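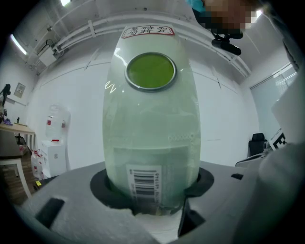 Green bottle with barcode sticker, set in a holder.

Public Holidays and Civic Ritual
Week 4 notes - how a national day gets made (and unmade)
Instructor: Sobia Ghauri. Section leader: Kamran Bagheri

Left over from last week: we didn't finish the difference between a public holiday, an observance and a commemoration. Quick version.

Public holiday = set by law, at least some workplaces close, usually paid for some workers. Observance = on the calendar, everybody goes to work anyway (US Flag Day, June 14, for most of the country). Commemoration = marking something, often a loss. Can be either of the other two. The categories overlap, so say which one you mean in the paper.

Where the date comes from

Main sources, with examples. Know one of each for the quiz.

Declaration or independence. US July 4. India August 15, 1947.
Constitution. Norway May 17, signed 1814. Parades led by schoolchildren in a lot of places, little military show. Compare with France.
Uprising or revolution. France July 14. Official national holiday only from 1880, so long after the Bastille. The 1880 law doesn't say which July 14 it means, 1789 or the festival in 1790. People still argue and the vagueness helped it pass.
Landing or settlement. Australia January 26. See below, contested.
Saint or religious figure. Ireland March 17. Public holiday there since 1903.
Monarch's birthday, which often isn't on the birthday. UK official celebration goes in June, partly for weather.

Question from Quang Hứa after class: what about countries with no single day? The UK as a whole doesn't have one. England, Scotland, Wales and Northern Ireland each have a saint's day and treat them very differently. St. Patrick's is a bank holiday in Northern Ireland, St. Andrew's in Scotland, St. George's is not one in England. Denmark has Constitution Day, June 5, but it isn't a national day in the full July 4 sense. Good paper topic, Quang, take it if you want it.

Moving the date

US Thanksgiving. Lincoln proclaims the last Thursday of November in 1863. Roosevelt moves it a week earlier in 1939 - retailers wanted a longer shopping season. Some states follow, some don't, so two Thanksgivings in the same country. Congress settles it in 1941, fourth Thursday. Points to take: (a) a president could shift it by proclamation but couldn't make people eat on the new day, (b) football schedules and school calendars had already been printed, (c) stores matter more in this story than historians used to admit.

Uniform Monday Holiday Act, passed 1968, in effect 1971. Moves several holidays to Mondays. Veterans Day was moved too, to October, and then moved back to November 11 starting in 1978. Ask yourself why that one and not Washington's Birthday. The reading has an answer, I think it's only half right.

Adding a day

Juneteenth. Local celebrations in Texas from 1866. State holiday in Texas 1980. Federal 2021. More than a century from practice to federal law. Laiba Soomro's point in section was a good one - by the time the law arrives the day already has food, songs, a flag, a usual park. Law is the last step. Compare with days that start with the law and then have to go find a park.

Contested days

January 26, Australia. Arrival of the First Fleet at Sydney Cove, 1788. Day of Mourning protest held on the same date in 1938, the 150th anniversary. So the argument over the date isn't recent, whatever the newspaper columns say. Some local councils have moved or dropped there ceremonies. Columbus Day / Indigenous Peoples' Day in the US, similar pattern, handled state by state and city by city.

Three things people are fighting about, try to keep them apart when you write: the date, the name, what happens on the day. You can change one and leave the others alone.

Local case: Tirkton Founders Day

Handout 2 has the documents. Short summary for anyone who missed Monday.

Founders Day in Tirkton was picked in March of its first year, by a vote at a town meeting. 397 people signed in. The winning date beat the runner-up by 47 votes. The runner-up was the date of the Kakakhel bridge opening, which the river side of town went on celebrating anyway for nearly 70 years. So two town days. Parade permits show the two sides using different routes, different bands, and (look at the last page) the same bakery.

Shabnam Gondal transcribed the Brekar Street letters, many thanks. Handwriting is bad on letters two and three, her guesses are in brackets. Do not quote a bracket as if it's the text. People did this last term.

Things to look for:
Who writes to the paper, and who gets written about
The word "proper" - shows up a lot
Whether anyone mentions the founders at all after the first couple of years
Shop closing times. Boring, but it's the best evidence we have of who took the day off

Vocabulary
invented tradition - Hobsbawm and Ranger, 1983. Read the introduction, not just the title.
civil religion - Bellah, 1967.
banal nationalism - Billig, 1995. The flag hanging unnoticed on the post office.
observed date - the day off when the real date falls on a weekend.

Short response, one page, due in section November 25

Pick a holiday you have personaly kept. Say where the date comes from, who decided, and one thing your family or town does that isn't in any official description. Sources for the first two, your own memory is fine for the last. No Halloween please, we do it in week 6.

Reading for next time
Clitavora packet, first two chapters. Skip the appendix.
Billig chapter 3, skim.
Bring Handout 2 again - no spare copies left.

Office hours moved to after lecture this week only. Kamran has the sign-up sheet.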